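# About Wollport Robotics Club

We are a club for people who'd like a robot to do the housework and are prepared to spend far longer on it than the housework would take. Wollport College lets us meet in term time, on the understanding that we leave things tidier than we found them. That is also, more or less, our research topic.

The club began with 10 members and a line-following buggy called Nomard, which followed lines when it felt like it. We now have 43 on the books, a cupboard of our own and a proper two-armed project by the name of Kamer. Nomard has retired to a shelf and is brought down for open days.

## What we're working on

Kamer is our bedroom project. Each year the club picks a room and a set of dull jobs that go on in it, and tries to get a pair of arms to do them. The kitchen was popular and damp. This year's room has a bed, a sofa, a nightstand and a carpet, and the job is the rubbish.

Plastic bags were chosen by vote, and several members have since asked for a recount. A box is the same shape on Monday as it was last week. A bag changes its mind every time you touch it, and it's shiny as well, which our vision group takes personally. Most of our evenings go on grip: where to take hold, how hard, and which arm ought to let go first. 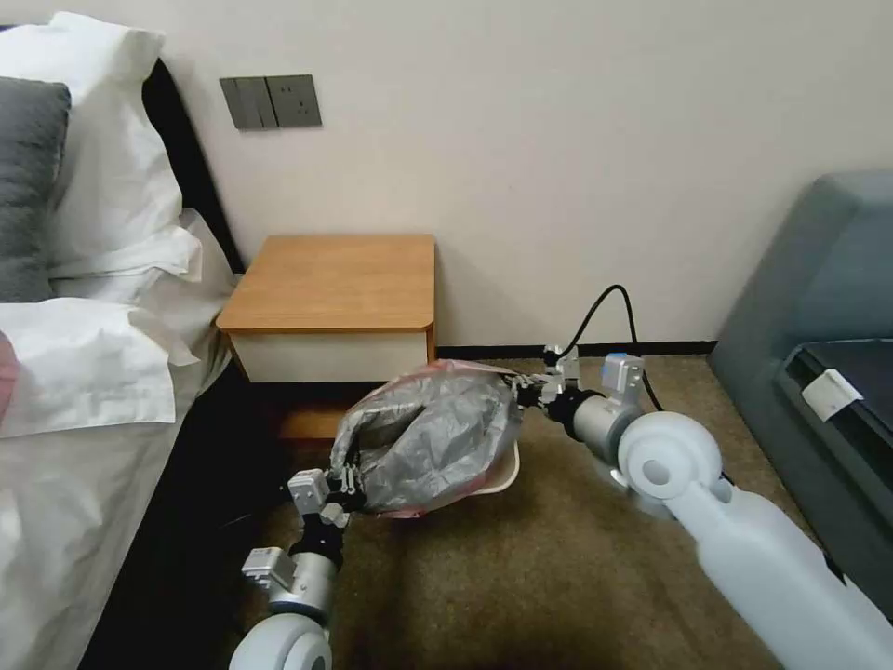

*Kamer with both grippers on the bag, beside the nightstand.*

Members drive the arms by hand before they write a line of code for them. It's humbling. You find out how much your own fingers have been doing all these years without telling you. After that come the logs, 276 of them so far in the Kamer folder, each with a note from whoever was driving. The notes are worth reading – "bag won" appears more often than we'd like.

The bag and the wastebasket are practised separately at first, then together. Beginners usually look after the reset between runs, and it's a good way in, as you see every attempt from close up and get to have opinions about it. 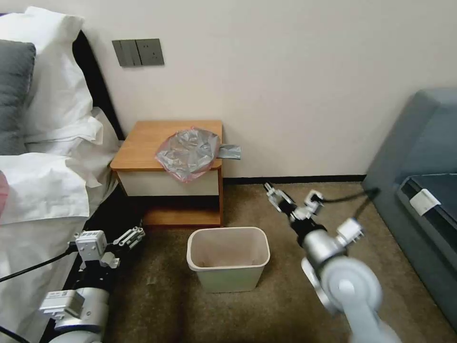 ## Who runs it

Aishwarya Poojary started the club and still leads the Thursday sessions. She teaches maths the rest of the week and has a firm rule that anyone who says "it worked at home" makes the tea. Older students run the three small groups: arms, vision, and a third called Ugwu, which looks after cables, batteries and arguments over the label printer.

## Competitions

We enter one a year, in May, in the household tasks class. Our best score is 793. We don't publish the others.

## Joining

Any student at the college can come along, whatever they study. You don't need to have built anything. Bring a laptop if you've got one, wear shoes with toes in them, and tie long hair back before going near the arms. First-years spend two sessions on safety and get their own login after that.

Subs are collected at the start of term and go mostly on spare finger parts. Forms are in the tray outside the maths office – please write your surname so that a human can read it, as we haven't got a robot that can.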